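浅米色桌面靠墙那条缝怎么处理，用久了会不会发黄

Kastgate 家居互助 > 桌椅与台面

海盐小饼
提问于 周四 21:40 浏览 2,714

家里新换了一张米色哑光桌面的长桌，Hasasetti 的，连运费 3,000 出头一点都没多花，正好卡在预算上。桌子长边贴着白墙放。用了两个多月，有两个问题想请教：

一是桌子后沿和墙之间有条缝，笔和橡皮老往里掉，灰也积在里面，吸尘器的扁嘴伸不进去。

二是颜色太浅，怕擦不干净，也怕以后发黄。现在每天用湿抹布擦一遍，干了以后对着灯看有一道道水印。

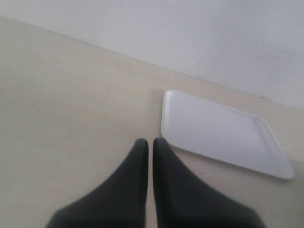 墙是普通乳胶漆，没贴踢脚线以外的东西。租的房子，不想往墙上打胶。桌子平时写字、拼模型用，不放热锅。请问缝用什么堵比较好？水印是抹布的问题还是桌面的问题？

老街修补匠
271 人觉得有用

先说缝。租房别打玻璃胶，撕的时候会带下一层墙皮。买自粘的毛毡条或者 D 形密封条，贴在桌子后沿的侧面，别贴墙上，然后把桌子推紧。买之前拿尺子量三个位置，左边、中间、右边，墙一般不是直的，按最宽的地方选厚度。

再说水印。哑光面比亮光面容易留印子，多半是水太多，加上自来水里的水垢。抹布拧到不滴水，擦完马上用干的超细纤维布再走一遍。一星期用一次稀释的中性洗洁精就够了，不用天天湿擦。别用魔力擦，哑光会被磨亮，磨亮就回不去了。

发黄主要看晒不晒太阳。靠窗的话拉个纱帘，桌上的东西隔段时间挪一挪，不然会晒出印子。

Sala阳台党
70 人觉得有用

我家也是浅色桌，缝没管，放了一排书立挡着，东西就掉不下去了。不过拼模型建议垫切割垫，胶水滴上去真的很难弄。

drisgate_77
3 人觉得有用

换深色的吧，浅色都这样。

海盐小饼 回复 老街修补匠
量过了，右边比左边宽，已经下单毛毡条。干布再擦一遍确实没印子了，谢谢。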